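Home Manuals Spare parts Dealers Contact

Nellotus Household Sewing Machine
User Manual, revised March 2019

Section 6. Sewing heavy and ribbed fabrics

Read this section before you sew jeans, work trousers, jackets, cord dresses or other garments from thick cloth. The machine can sew these fabrics well, but not with the same settings as a cotton shirt. If you did not yet thread the machine for the first time, please go back to Section 3.

The heavy fabrics which our customers ask about most are denim and corduroy.

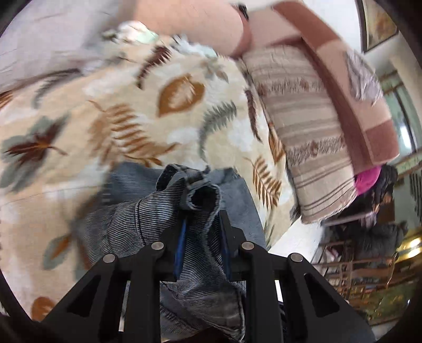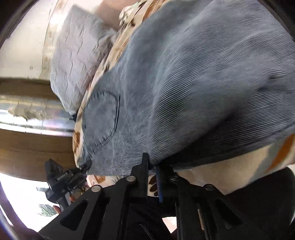
Striped denim (first) and corduroy (second).

6.1 What you need

– Jeans needle, size 16. The needle which comes already mounted in the machine is for medium fabrics and will bend or break.
– Strong polyester thread. We recommend the Erik all-purpose thread for the seams and the Erik topstitch thread for visible lines.
– The standard foot (marked A) and the roller foot (marked R). The roller foot is in the accessory box, under the bobbins.
– The seam leveling plate, a small gray plastic piece with a step in it.
– A piece of scrap from the same fabric, at least as long as your hand. If you are altering a ready garment, cut the scrap from the part you will remove.

The Nellotus models sold before the last December do not have the leveling plate in the box. You can order it from the spare parts page, or fold a piece of thick cardboard to the height of the seam. Cardboard works quite well.

6.2 Preparing the fabric

1. Wash and dry the fabric the way you will wash the finished garment. New denim shrinks, and a trouser leg hemmed before the first wash may be too short after it.

2. Iron the fabric. Corduroy must be ironed from the wrong side only, on a folded towel, with steam and almost no pressure.

3. Pass your palm over the corduroy along the ribs, in both directions. In one direction it is smooth, in the other direction it resists. This is the nap. Mark the smooth direction with a chalk arrow on the wrong side of every piece you cut.

4. Cut all the pieces with the arrows pointing the same way. If one piece is turned, it will look lighter or darker than its neighbor, and this cannot be corrected afterward.

5. On striped cloth, match the stripes at the side seams before you cut the second piece. Pin through both layers on the stripe itself.

6. Remove all metal buttons, buckles and rivets which lie closer than one finger to the sewing line. Rivets which cannot be removed must be marked with chalk on both sides of the cloth.

CAUTION: Never sew over a rivet, a zipper stop or a pin. The needle can break and a piece of it can fly toward your eyes. If you do not wear glasses, put on safety glasses for this work.

6.3 Changing the needle

1. Switch off the machine and pull out the plug.

2. Lower the presser foot. Put a piece of paper under it, so that the needle cannot fall into the hole of the needle plate.

3. Hold the needle with the left hand. With the right hand loosen the needle screw half a turn toward you. A full turn is too much, and the screw may fall out.

4. Pull the old needle down.

5. Take the jeans needle with its flat side to the back and push it up until it stops.

6. Tighten the screw, first with the fingers and then a little with the small screwdriver.

7. Turn the hand wheel slowly toward you for one full stitch. The needle must go through the center of the opening and touch nothing.

8. Remove the paper.

Note: A jeans needle loses its point faster than other needles. Change it when you start a new garment, also if it looks good. A dull needle makes a knocking sound on every stitch.

6.4 Settings

Set the machine as follows before the trial seam.

Construction seams, denim: straight stitch, length three, tension 4 or 5.
Construction seams, corduroy: straight stitch, length three, tension one number lower than for denim, presser foot pressure 2.
Topstitching, both fabrics: straight stitch, length four, topstitch thread above, ordinary thread in the bobbin.
Cleaning the edges: wide zigzag or overlock stitch. Test both and take the one which lies flatter.

The dial for the presser foot pressure is behind the left cover. Open the cover by pulling at its lower corner. For denim leave the pressure at the normal position. For corduroy it must be lower, otherwise the foot pushes the upper layer forward and you finish the seam with one layer longer than the other.

6.5 Trial seam

1. Fold your scrap so that it has as many layers as the thickest place of your work. On a trouser hem which crosses the inside leg seam this is often more than people expect, so please count on the garment.

2. Place the scrap under the foot. If it does not go in, lift the presser foot lever above its normal high position and hold it there. The lever is sprung and will come back when you let it go.

3. Hold both thread ends behind the foot and sew slowly for the length of one finger.

4. Look at both sides. The stitches should look the same above and below.

5. If small loops show on the lower side, raise the tension by one number. If the bobbin thread comes up to the right side, lower it by one number.

6. Repeat until it is even. Write the numbers in the table on the last page of this manual. You will be glad of it next time.

Note: If the tension does not change anything, the upper thread is probably not between the tension discs. Lift the foot, take out the thread and thread again from the spool.

6.6 Sewing over thick seams

The thick crossing is where most customers have difficulties. The foot climbs with its toe in the air, the cloth stops and the machine makes many stitches in one place.

1. Sew until the toe of the foot begins to lift. Stop with the needle down in the fabric.

2. Lift the foot.

3. Put the leveling plate behind the needle, under the back of the foot, with the thick side to the back. The foot should now lie flat.

4. Lower the foot and sew over the thick place. For the thickest part, turn the hand wheel and do not use the pedal.

5. When the foot comes down on the other side, stop again with the needle down, take the plate away and place it under the front of the foot. Sew two or three stitches more.

6. Take away the plate and continue normally.

Before sewing you can also make the crossing softer. Lay the seam on a hard wooden board, cover it with a cloth and hit it several times with a hammer. Veronika Pap from our repair workshop does this with every pair of jeans, and she has the fewest broken needles of all of us.

CAUTION: Do not pull the fabric from behind to help the machine. This bends the needle to the back, and it can hit the needle plate. Guide the fabric with flat hands only.

CAUTION: If the motor hums and the needle does not move, take the foot off the pedal immediately. Switch off and turn the hand wheel toward you by hand. When you hold the pedal down against a blocked needle, the motor protection will switch off the machine, and you must wait until it is cold again.

6.7 Patch pockets

1. Finish the upper edge of the pocket first. Fold it two times, iron and sew.

2. For a pocket with a round lower edge, cut a template from stiff paper in the finished size. Lay it on the wrong side of the pocket and iron the seam allowance over the edge. Cut small notches in the allowance along the curve.

3. Baste the pocket to the garment by hand. On corduroy, pins alone are not sufficient, as the two naps slide against each other.

4. Begin at the upper right corner with three stitches forward and three back.

5. Sew down the side. On the curve, shorten the stitch a little and stop often with the needle down, to turn the work in small steps.

6. Finish at the upper left corner in the same way. Reduce to stitch length 2 for the last stitches, this corner carries the load.

7. Remove the basting thread.

A second line of stitching parallel to the first is usual on denim. Use the edge of foot A as the guide and do not look at the needle.

6.8 After the work

Heavy fabrics leave much lint, and corduroy leaves the most.

1. Switch off and pull out the plug.

2. Remove the needle plate and the bobbin case.

3. Brush out the lint from between the feed teeth. Do not blow into the machine and do not use canned air, it pushes the lint deeper.

4. Put one drop of Cormier machine oil on the hook race. Wipe what is too much.

5. Put back the bobbin case and the needle plate, and sew a few stitches on a scrap before you begin with a light-colored cloth.

6. Return the presser foot pressure to the normal position. Many calls to our service come from customers who forgot this step and later could not sew a bed sheet.

6.9 If something is not right

Skipped stitches: the needle is dull, or not pushed up fully. Change it. If this does not help, use a new needle from another pack.

Upper thread breaks: the thread is too thick for the needle, or caught on the notch of the spool. Turn the spool so that the notch is below.

Ribs look crushed beside the seam: the pressure is too high. Hold the corduroy in steam without touching it and brush against the nap with a soft brush.

The layers arrive unequal: change to foot R and baste.

Knocking sound with a new needle: see Section 9, or send the machine to the workshop. Please pack it in the original foam and put the pedal in the same box.

Continue with Section 7, Buttonholes.

Text: Irén Deák. Drawings in the printed edition: Zoltán Simon. English version: Colin Entwistle.

Kuvwood Sewing Machines – Customer service – Spare parts – Copyright Kuvwood – Back to top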